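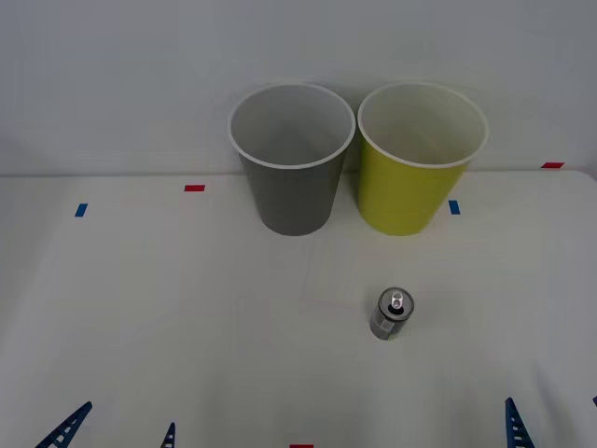
## Apply to be an extra on the Rarkbridge shoot

Foulkes is casting background for *Borar*, a crime feature filming in Rarkbridge and Mundbridge in November. You need to be 18 or older.

1. Take 2 photos of yourself, one head and shoulders, one full length. Use daylight and a plain wall. No hats, no filters.
2. Write down your height, clothing sizes and shoe size. Include visible tattoos.
3. Email everything to Marwan Sleiman in background casting. Put **Borar 814** and your full name in the subject line.
4. List any dates you can't work. Night shoots run until 5 a.m., so say if you can't do those.
5. Wait for a confirmation before booking time off. Call times go out the evening before.

If you're picked, bring photo ID and two changes of clothes in dark colors with no logos. Phones stay in the holding area during takes.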